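Grerkis Magazine
Home and Household
02/05/2022

The bed by the wall
February is a good month for stripping everything back to the mattress, washing what can be washed, and working out where on earth the spare pillowcases have gone

There is a morning in February, and it comes every year, when I pull back the curtains and the light falls across the bed at a low slant and I see the bedding as it really is. All winter it has been doing its job in the dark. I get in at night with the lamp already off, I get out in the morning before the sun is up, and in between I ask nothing of the sheets except that they be warm. Then the light comes back, a few minutes more of it each day, and I notice that the bottom sheet has gone a bit gray along the fold, that the duvet has crept down inside its cover and left an empty flap at the top, and that one of the pillows is wearing a case from a set I thought we gave away when we moved to Kinley.

So I change the bed, and as I never can do one thing at a time, I end up changing everything around it too.

My mother did this on a grand scale. She had the mattress up on its side against the wardrobe and the windows wide open in the kind of cold that makes your teeth hurt, and she would stand in the middle of it all with her sleeves rolled up, looking happier than she did at Christmas. We children were given the pillows to beat. I don't remember that we did the pillows much good, but we did hit them for a long time and we slept like logs afterward.

I don't go that far. My own version takes an afternoon, with a long break in the middle for coffee, and it starts on the bed itself, for the bed is the only surface in the house big enough to sort things on. This is the part I enjoy most. You bring the whole contents of the linen cupboard through in armfuls and let it drop – flat sheets, fitted sheets, the odd tablecloth that has been living under a false name – and then you go through the heap slowly, shaking out each piece and holding it up to the window.

Holding it up is worth the trouble. A sheet that looks perfectly sound when folded will show you its thin places the moment there is daylight behind it. Ours always go in the same spot, a hand's width below the shoulder on my side, and once I can see the shape of the window bars through the cotton I know that sheet has one more winter in it at best. My grandmother would have cut it down the middle and sewn the outer edges together to make a new center, and I did try this once. It works very well, if you don't mind a seam down your spine. These days the thin ones get demoted to dust sheets, and the ones too thin for that are torn into squares and go under the sink.

The question I am asked most by readers of this page is how many sets of bedding a person needs, and I have gone back and forth on it over the years. In my twenties I had one set and a great deal of faith in the dryer. Later, when we had people staying every other weekend, the cupboard got so full that the door had to be held shut with a chair. What I have settled on is 2 sets for each bed, with one spare bottom sheet for accidents, and I have yet to be caught out. One set is on the bed, one is in the cupboard, and if the weather is good the first can be washed, dried on the line and put straight back on by evening, so that the second never gets used at all and stays looking new for the benefit of guests.

Then there's the matter of what to buy, when buying can't be put off any longer. I spent a happy hour last week in Ostodora, the linen shop on the corner by the bridge, with my gloves off and my hands in everything. They will let you unfold things there, bless them. I used to be impressed by high thread counts and would carry home something that felt like writing paper and cost as much as a chair, but I've come around to plainer stuff. A good cotton at 300 threads is cool when you get in and warm by the time you've read a page, and it softens every time you wash it. Beyond that I go by feel. I scrunch a corner in my fist, count slowly to 8, and let go. If it springs back a little and keeps only soft creases, it comes home with me. If it looks like a road map I put it back, however lovely the color.

And color is the other thing. For years I was a white-sheets person, and quite stern about it. White can be boiled, white can be bleached, white goes with white. But there's a softness to a colored sheet on a dull morning that I have grown fond of in middle age, and the greens and blues are kinder to live with than I expected. You do need to wash them inside out for the first few rounds, with nothing pale in the drum, and you need to dry them out of the strong sun or they'll fade in stripes wherever the line was. Blue seems to be the worst for this. I have a blue pillowcase with a band across it as neat as a ribbon, and it went through one summer to get there.

If you have a padded headboard, this is the week to deal with that as well. The fabric sort collects dust in its seams all winter long, and the ones stitched in vertical channels collect it in rows. Use the narrow tool on the vacuum, the one that always falls off, and work from the top of each seam down to the bottom. After that a cloth wrung out in warm water with the smallest drop of dish soap will bring up most of what is left by the heads of people who like to read sitting up. Do a whole panel at once, edge to edge, so you don't end up with a clean circle in the middle. Leave the window open until it dries.

Look at the wall while you are there. Walls next to beds have a hard life. They get leaned on, kicked, brushed past with suitcases, and in any house where a pen has been left on a nightstand they get written on. A white wall will tell you everything. Most gray scuffs will come off with a soft pencil eraser, used gently, and what the eraser won't shift a barely damp sponge often will. Pen is more stubborn. I have known it to come through two coats of paint, pink and cheerful as ever, and I've made my peace with a small squiggle behind our own bedroom door.

Which brings me to boxes, and I know I am not alone in this. There is always a box. Something arrives in it, and it's such a good strong box that it would be a shame to break it down, so it gets propped against the wall by the bed for the time being. A cardboard box is a fine thing for carrying bedding from one house to another and a poor thing for keeping it in. Cardboard draws damp, and it gives its smell to whatever is inside, and it sags if you put another on top. When we moved, I packed all our linen in whatever sturdy boxes came to hand, with the old printing still on the sides, and we spent our first night at Kinley opening things marked as canned tomatoes in search of a bottom sheet. I now write BED in large letters on all four faces. I would also say to pack one complete set together, sheet and duvet cover and pillowcases, and put it in the car with you.

For the cupboard at home, cotton bags are best. The Yu bags that a neighbor put me on to have a drawstring and a little window, and a folded double set slides in without a fight. An old pillowcase does the same job for nothing. Fold the sheets and the duvet cover to the same width, stack them, tuck the stack inside the matching pillowcase and turn the open end under. You can then take out a whole bed at once with one hand, and the pile behind it doesn't come down on your feet. I gave out this tip in a leaflet we printed a few winters ago, 4,000 copies of it, and I still get letters from people who have since done their whole family's cupboards.
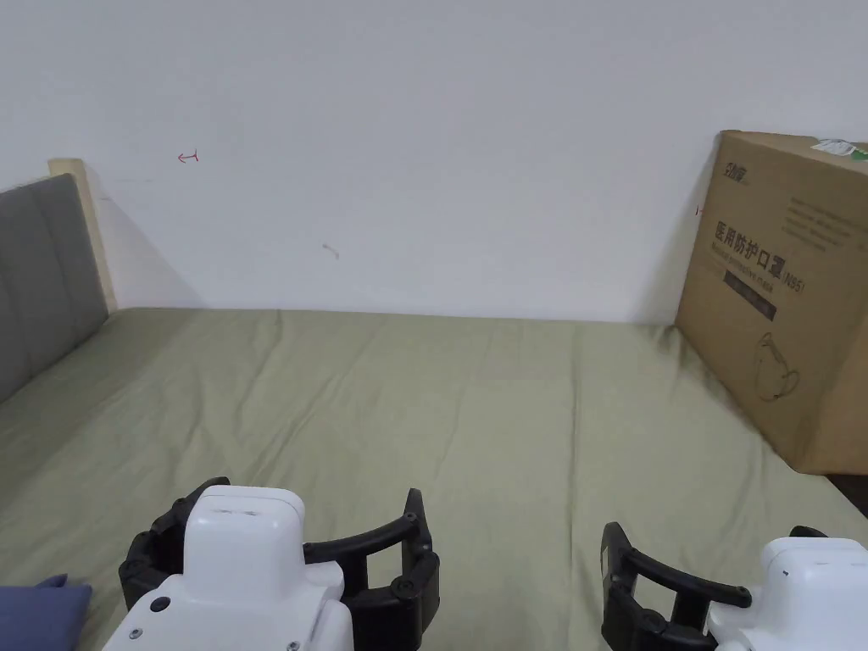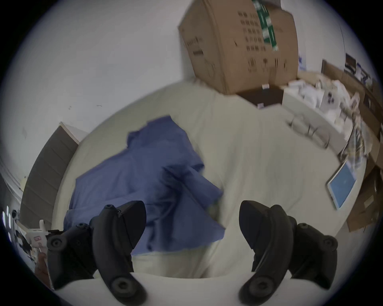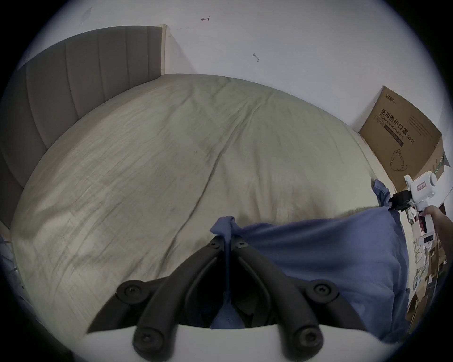 Words by Rosalind Amory
Household Editor

With everything sorted and the bed to be made up again, a word about smoothing. I don't iron sheets. What I do is put them on the bed while there is still a breath of damp in the cotton, pull them well out at the far side, where they like to ripple up along the wall, and run the flat of my arm from the middle to the edges. The creases that are left go by themselves overnight. A duvet is more trouble, with those long diagonal pulls it gets, and the cure is to take hold of two corners and give it three good shakes, then turn it around and do the same from the foot.

Leave the small things for last. A blue cloth lying crumpled on the bed can look like the end of a job or the start of one, and in my experience it's usually a pillowcase waiting for somebody to find its corners. Put your hands inside, right to the seams, take hold of the pillow through the cloth and let the case fall down over it. If there's a box by the wall marked for N95 masks, as there is in the third picture, or a heap of cardboard and papers and white cables on the floor next to it, as there also is, those can wait until after supper. Paper in one pile, cables wound and tied with a bit of string, the bed left well alone.

Then put the kettle on, and try to stay off the clean duvet until bedtime. I never manage it.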